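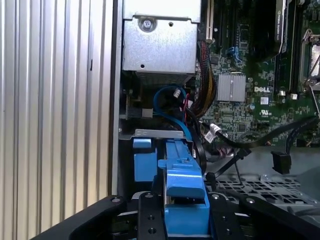
Clutstead Community Help > Home and Office > Computers

Old desktop shuts off by itself when it gets busy. Power supply or something else?

Posted by backporch_ledger

I have a desktop tower that I use for bookkeeping and some photo editing. I bought it used and it has been fine until this fall. Starting in November it began shutting off with no warning. There is no blue screen and no message, it just goes dark like somebody pulled the plug. If I press the power button right away nothing happens. If I wait 10 minutes or so it comes back on like normal.

It almost never does it when I am typing in a spreadsheet. It does it when I export a batch of photos, and it did it twice during a long video call. I run the export program (Flillska, the older version) and it gets through maybe 40 pictures out of 100 before the machine quits.

What I have tried so far:

Different wall outlet, in a different room.
Different power cord, borrowed from the monitor.
Took off the power strip and plugged straight into the wall.
Ran the memory test overnight. No errors.
Reinstalled Flillska.

I have had the side cover off and I don't see anything burned. I don't smell anything either. The repair counter at Zamlow quoted me a price just to look at it that is more than half of what I paid for the computer, so I would like to narrow it down first. I can use a screwdriver but I have never replaced a part other than memory.

Should I just buy a power supply and hope? And if so how do I know what size to get?

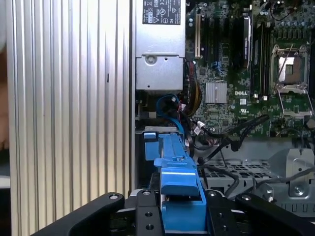 Side cover off, power supply at the top with its label.

Posted by mill_street_tech

Don't buy anything yet. A shutdown under load that needs a cooling-off period is heat or the power supply, and you can check heat for free.

First, turn it off, unplug it, and hold the power button in for a few seconds. Then look at the processor cooler, the one with the fan on the motherboard. Shine a flashlight between the fins. On a used machine there is often a mat of lint under the fan that you can't see from the side. Hold the fan blades still with a finger and blow it out with canned air in short bursts. Do the same at the power supply vents, but only from the outside.

Second, put a temperature program on it. Any of the free ones will do. Leave it open where you can see it and start your photo export. Write down the processor temperature every minute. If it climbs the whole time and the computer dies near the top of the climb, you have a cooling problem. Usually that means dust, a dead fan, or dried-out paste under the cooler. Paste is cheap and the job takes an evening if you have never done it.

If the temperature levels off somewhere reasonable and it still dies, then I would suspect the power supply. The wait before it restarts fits with a protection circuit that has tripped and needs time to reset.

As for size, read the label on the one you have. Look for total watts and match it or go a little higher. Also check the physical shape before you order. Some office desktops use a standard box and some use an odd one with the screw holes in different places. Measure the height, width and depth and take a photo of the connectors – all of them, including the small one near the processor.

Do not open the power supply itself. There are parts in there that can hold a charge after it is unplugged. It gets replaced as a unit.

Posted by nolan_creek22

mine did this and it was the power supply. got an Ayaaba one, cheapest they had, works fine. 2 years now

Posted by quiltandcode

I agree with checking the heat first. Two things to add.

Look at where the computer sits. If it is in a desk cabinet or pushed against a wall, pull it out and try the export again before you take anything apart. Heating season matters too. If there is a floor register behind the desk, the computer is pulling in warm air all day, and November is about when people turn the furnace on.

Also check the event log after the next shutdown. It will most likely only say that the system stopped unexpectedly, but if there is a temperature warning a few seconds before that, you have your answer.

If you do end up swapping the power supply, label each plug with masking tape as you take it off. The connectors mostly fit only one way, but it is easy to forget one of the drive plugs and then think the new part is bad. Back up your bookkeeping files before any of this. Sudden shutdowns are hard on open files whichever part turns out to be at fault.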